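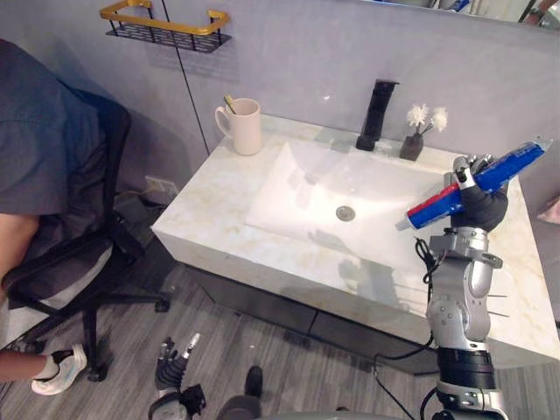 What should a buyer budget for besides the robot itself?
Spare fingers, hand covers, cabling, staff hours and a place to practice. Gevlow plans for all of these before it sets a price for the arms.

TOLTLEY, Sun 10 March — Gevlow today released a planning guide for care homes and small hotels that expect to buy two-armed robots in the next budget year. The guide is free and runs to 60 pages. It grew out of work with Gerlach, which supplies bathroom fixtures and practice rooms to training sites.

The guide treats hands as a separate budget line from arms. Fingertips, joint brackets and fabric covers wear at different rates, and buyers are asked to get a price for each part before signing. A worksheet sets aside 860 dollars a year per hand for parts and 2000 dollars for the first round of staff training.
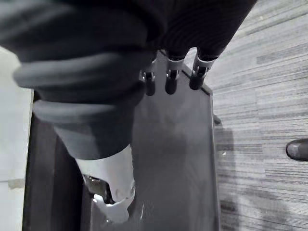

Flurkance Planning Series, Volume 2, page 14

Handling small items such as a tube of toothpaste is one of the tasks covered. The guide asks buyers to write down the items they want handled, the counter heights and the floor type, and to send that list to every bidder. Bids can then be compared line by line.

Service terms get their own chapter — response times, loan units and who pays for shipping. Leasing is covered in an appendix, with a sample payment schedule.

Printed copies can be ordered from the Gevlow office in Toltley under item number 409. Orders placed in March ship free.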